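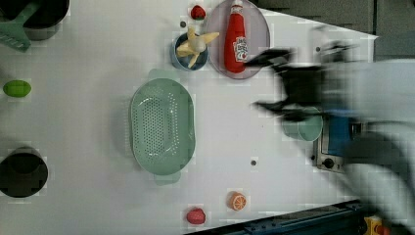
テスト台の様子(真上から)。おもちゃの食材と食器の上をアームが動いているところ。

設備だより 3月号 来年度の機器購入計画について
文:Andor Kerekes(設備計画担当)

皆様、いつもお世話になっております。設備計画担当のケレケシュです。今月は、来年度の予算でどの機器を買い、どの機器を買わないか、という話を書かせていただきます。日本語の文章はまだ勉強中ですので、読みにくいところがありましたらお許しください。

先月の説明会のあと、「アームをもう一台買うのですか」という質問をたくさんの方からいただきました。お答えは「一台買う予定ですが、時期は年度の後半です」となります。その前に買わなければならないものが、いくつかあるからです。順番にご説明します。

■ 予算の枠

来年度、Pakirelの作業室に使える機器予算は2,467万円です。今年度に実際に使った金額は1,559万円でしたので、数字だけを見ると大きく増えたように見えます。しかし、この中には今年度に延期した電源工事の費用が入っています。また、保守契約の更新も来年度に重なります。そのため、新しい機械に自由に使える部分は、皆様が想像されるほど大きくありません。

私は前の職場でも設備の予算を担当していましたが、そこで一度、大きな失敗をしました。機械本体の値段だけで計画を作り、周りのものの値段を後から足したのです。架台、配線、安全のための囲い、予備の指先、輸送費、据え付けの費用。これらを全部足しましたら、本体の値段に近い金額になりました。上司はとても静かに私の表を見ていました。今でもよく思い出します。ですから今回の表では、本体と周りのものを最初から同じ行に書いています。

■ アーム本体

候補は二つあります。BravoとBaltachです。

Bravoは今使っている制御ソフトのGemusにそのままつながります。操作を覚え直す必要がなく、予備部品も共通です。見積書の金額は高いほうですが、教育の時間を計算に入れますと、差は小さくなります。

Baltachは本体が安く、持ち上げられる重さにも余裕があります。ただし、Gemusにつなぐための部分を自分たちで作らなければなりません。開発の方に聞きましたところ、「できますが、夏はほかの仕事ができなくなります」というお返事でした。この夏の時間も費用であると私は考えます。見積書には出てこない費用ですので、別の欄を作って書きました。

現在の評価では、Bravoのほうが少し上です。まだ決定ではありません。Baltachの販売会社から貸出機の提案をいただいていますので、それを試してから最終の判断をいたします。貸出の期間中の保険をどちらが払うか、という点だけ、まだ返事を待っています。

■ グリッパと消耗品

台所用品の作業では、つかむものの形がばらばらです。縁に小さな取っ手のついたざる、丸い皿、横に倒れたコップ、ケチャップのボトル、それからおもちゃの果物。同じ指先で全部をつかもうとしますので、指先に無理がかかります。今年度、指先の交換費は私の予想より早くなくなりました。

そこで来年度は、指先の予備を12組、年度の初めにまとめて買います。一組ずつ注文しますと、そのたびに送料がかかり、届くまで作業も止まります。まとめて買う場合の問題は、途中で形を変えたくなったときに在庫が残ってしまうことです。この点について作業班と話し合い、少なくとも秋までは今の形を使い続ける、という約束をいたしました。約束は議事録にも書いてあります。

アームのカバーも消耗品の欄に移しました。以前は「本体付属品」として数えていましたが、汚れたり、こすれたりすれば替えるものですので、こちらのほうが正しいと思います。

食器やおもちゃの食材は、一つ一つは安いものです。それで今までは、必要な人が近くの店で買い、後から精算していました。便利な方法ですが、領収書の整理に時間がかかります。しかも、同じ皿をもう一枚買いたいときに、もう店にないことがあります。色や大きさが変わりますと、前の記録と比べにくくなります。来年度は、よく使うものについて品名と購入先を一覧表にして、予備と一緒に注文します。この欄の予算は310千円です(単位が上の段落と違いますので、ご注意ください。経理の表に合わせました)。

■ 作業台

台についても、ご意見をいただいております。今の台は天板が白く、上から見たときに物の輪郭が分かりやすいので、この点は変えません。天板には小さなねじ穴があります。治具を固定するときには役に立ちますが、使っていない穴をふさぎたいという希望がありました。平らな栓を試しに注文しますので、結果が良ければ全部の台に使います。

新しいアームのための台は、今の台と同じ寸法で発注する予定です。もっと広い台がほしいという声もありました。お気持ちはよく分かります。ざると鍋を一緒に出しますと、台の上はすぐにいっぱいになります。しかし、台を広くしますと、アームが届かない場所が増えます。届かない場所に物が転がったら、結局は人が取りに行くことになります。広さについては、次のアームの届く範囲が決まってから、もう一度考えさせてください。

■ 電源と置き場所

いちばん地味で、いちばん先に必要なのが電源です。作業室の奥の回路には、もう一台分の余裕がありません。工事の会社には現地を見ていただき、作業は夜の時間に行う方向で相談しています。工事の日は18時から全部の機器の電源を切りますので、長い時間の試験はその日を避けて計画してください。日にちが決まりましたら、掲示板と電子メールの両方でお知らせします。

置き場所は、収納棚の前を少し空けて作ります。棚の扉が最後まで開くかどうか、私が段ボールを台の大きさに切って確かめました。開きました。ただし、人が後ろを通るときは、扉を閉めていただく必要があります。

■ 買う順番

計画は次のとおりです。

第1四半期:電源工事、指先の予備、食器と食材の補充
第2四半期:Baltach貸出機の試用、保守契約の更新
第3四半期:アーム本体と作業台の発注
第4四半期:据え付け、安全確認、古い治具の処分

発注から納品までの期間は、どちらのアームも見積書に「要相談」と書いてあります。私はこの言葉があまり好きではありません。第4四半期に間に合わない場合、予算を翌年度に送る手続きが必要になりますので、申請書の下書きだけは先に用意しておきます。

■ お願い

各班で「これがあれば作業が進む」というものがありましたら、今月中に私まで書いて送ってください。値段が分からなくてもかまいません。何に使うか、どのくらいの頻度で使うか、今はどうしているか。この三点があれば、見積もりは私が取ります。

反対に、「もう使っていない」という機器の情報も助かります。使っていない機械にも保守料を払っていることがあり、今年度は古い計測器の契約でそれが見つかりました。少し恥ずかしい話ですが、契約書の自動更新の欄を私が見落としていました。今は更新の月を全部カレンダーに入れてあります。

予算表の最新版は共有フォルダの「設備計画」に置いてあります。黄色のセルはまだ確定していない金額です。直接書き直さずに、コメントの機能でお知らせください。前回、どなたかが親切に合計の欄を直してくださったのですが、計算式が消えてしまい、直すのに午後いっぱいかかりました。

次号では、保守契約の内容と、貸出機の受け入れの手順について書く予定です。

最終更新:3月

このサイトでは、表示の改善のためにクッキーを使用しています。設定の変更はこちら
お問い合わせ | © Pakirel 設備だより | ページの先頭へ戻る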